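Flurina Lüthi has run the wholesale cut-flower store at Erndale for five years, and most of her working day goes on water and temperature. The cold room is held at 5°C. "Below that you gain very little on roses and you start to damage anything tropical," she says.

Stems arrive dry in boxes from 5 in the morning. Each bunch is recut and stood in treated water before it is priced. Lüthi logs every bucket; in April the log ran to 629 entries, of which 51 were marked for early discard.
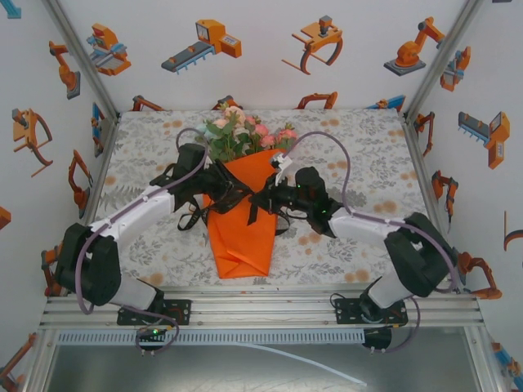
"Most of those were bacterial," she says. "The stem blocks, the head droops, and the customer blames the grower." Buckets are now scrubbed after each use and stored upside down — a change she asked for after comparing two suppliers' roses in the same water.

Wrapping is left until the order is ready to go. Paper sleeves trap moisture, and she has seen grey mould spread through a closed bunch overnight.

Her next job is the humidity control, which drifts when the loading door is open. Ritu Jaiswal, who maintains the plant, has quoted £900 for a new sensor and controller. Lüthi expects to have it fitted before the summer wedding orders.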